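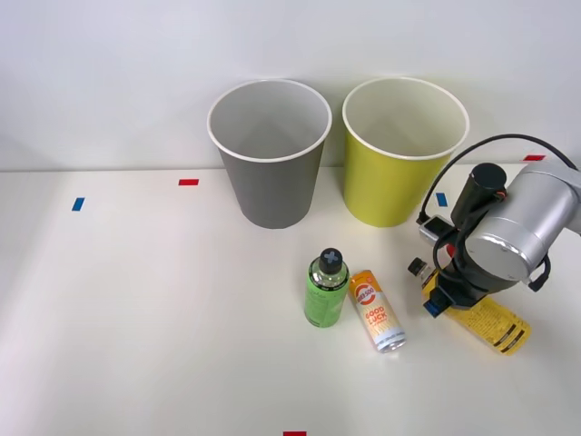
Can I put the Zinoment sorting kit on an ordinary table?

Any flat table that doesn't wobble will do, as long as one person can lift an end of it and regret doing so. The clamp wants a solid edge. Glass tops are out, and so is the card table you were thinking of.

Zinoment Tabletop Sorting Kit

The Zinoment is an add-on for people who already own a small robot arm and have run out of things to show the relatives. It teaches the arm to pick up drink containers, stand them, shift them and sort them by type. Your recycling will not get done any faster. It will get done with a good deal more ceremony.

Bottles and cans are harder than they look on a shopping list. They roll, they shine, and they come in whatever shape the marketing department liked that year. The kit's pick routine handles containers standing up or lying down, and with a bottle on its side it will try a grip near the neck before it tries anything braver.

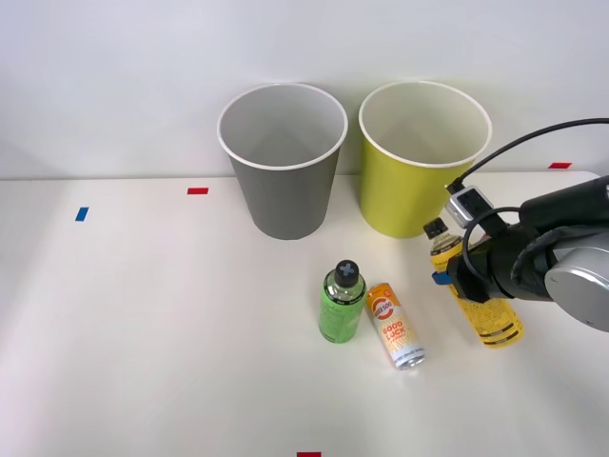 One buyer in Arnelbridge wrote to say that the first evening went entirely on calibration, the second on arguing with the cable, and that by the third the thing was picking up bottles more neatly than the children do. We have asked whether we can use that on the carton.

The cable complaint is fair. Leave more slack than you think is decent, and run the wrist through its full turn by hand before you switch on. Version two of the manual says so in bold. Version one said it in a footnote, and we heard about it.

Setup also goes better with tape. Mark your start positions on the table in two colors and put things back on the marks between runs. A roll costs next to nothing and saves a lot of squinting.
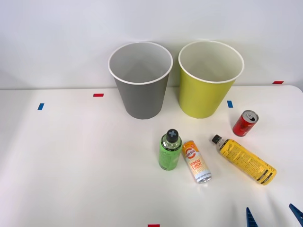

What's in the carton

Control box and power supply
Table clamp with rubber pads
Cable ties, 19 of them, for reasons known to our packing department
Printed manual, 117 pages, index included at last

The arm, the table and the drinks are yours to find.

Price and delivery

The kit is $359. The refill pack of pads and ties is sold separately through Maillard, our parts shop. Orders ship from Stotthorpe on weekdays. We built 202 kits in this batch and the next one is due in April, which in our experience means April.

Returns are accepted for 19 days if the clamp is clean. Please rinse off the soda.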